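Against the subscription for everything

Wed 17 May

My neighbour Tineke pays by the month to have her doormat replaced. I only found out because I was standing on it at the time, waiting for her to find a bowl I'd lent her, and she mentioned that a new one was due. The old one looked fine to me. It looked like a doormat.
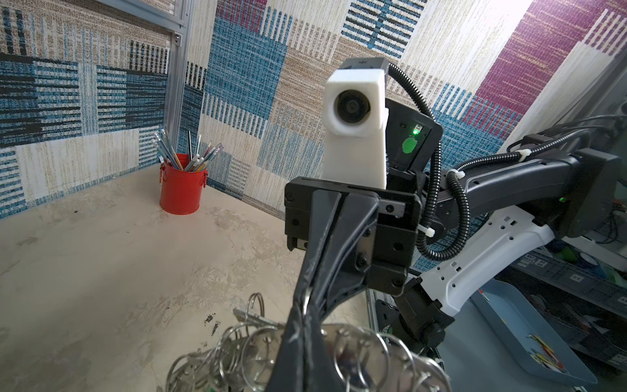
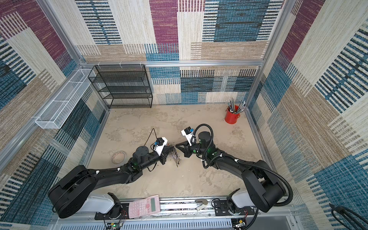
I've been sour on the subject ever since, so I went through my own bank statement one evening with a pencil, expecting to come out of it feeling superior. I did not. There was a note-taking app I'd stopped opening last August. There was a film service I had joined to watch one series, which turned out to be bad by the third episode. And there was Drerkik, who send me coffee, and whose coffee I like, and who I would defend in most company, except that I had four unopened bags of theirs in the cupboard and a fifth in the post.

The argument for paying this way is always convenience. You don't have to remember to buy the coffee. Fine. But I never had any trouble remembering to buy coffee. When the tin was empty I noticed, because I had no coffee. It was a very good system and it had run for years without an app.

What I do have trouble remembering is that I've agreed to pay somebody on the ninth of every month until I die. The companies know that perfectly well. I don't believe there's a villain in an office rubbing his hands, but I do think that somebody has worked out how many of us forget, and that the price makes more sense once you put those people in.

Try leaving one. Clilau, who had been keeping my notes for me, let you join with a thumbprint. To leave, I had to log in on a proper computer, find a page called Your Journey (I wish I were joking), and click past an offer of three months at half price, then an offer to pause, then a box asking how I felt. I wrote "fine" in the box. It wanted at least 40 characters. So I wrote a longer version of fine.

Kristof De Smet, who I've argued with about most things since school, says I'm being a crank. His view is that people have always paid by the month for things, newspapers and milk and piano lessons, and that I'm only cross because it's on a screen now. He has half a point about the milk. My grandmother had milk delivered and I never heard her complain that it was eroding her sense of ownership. But she could also put a note in the bottle saying none till Friday, and there'd be none till Friday. The milkman didn't ask her to rate the experience.

He also said that renting spreads the cost, and for some things I accept that. I'd never have bought the Dierckx hedge trimmer outright. I'd also never have rented it for 16 months, which is what I did, to cut a hedge that needs doing twice a year. Add it up and I could have had the trimmer and a decent ladder.

The bit I can't get past is the printer. Mine is a Sereck, bought and paid for, sitting on my desk. It takes ink on a plan. I'm allowed 60 pages a month, and if I print 70 I pay extra for the last ten, and if I print two I pay the same as if I'd printed the lot. Should I stop paying, the cartridge that is already inside the machine, with ink already in it, stops working. I read that part of the terms out loud in the kitchen and then read it again more slowly. I've asked several people to explain to me in what sense I own that ink, and the best anyone has managed is a shrug and a "well, that's how they do it now".

I'm told the answer is to keep a list. There are apps that will find all your subscriptions and cancel the ones you don't want. The one Kristof sent me costs a small amount each month — I checked.

So I've got a sheet of paper on the fridge with the lot written down and the dates they go out. Three are crossed off. The coffee is still on there, with a question mark, and I've moved it to every other month, which took two emails and a phone call. Tineke came round yesterday and read the list while the kettle boiled. She wanted to know what was wrong with the film service, and whether I'd kept the password.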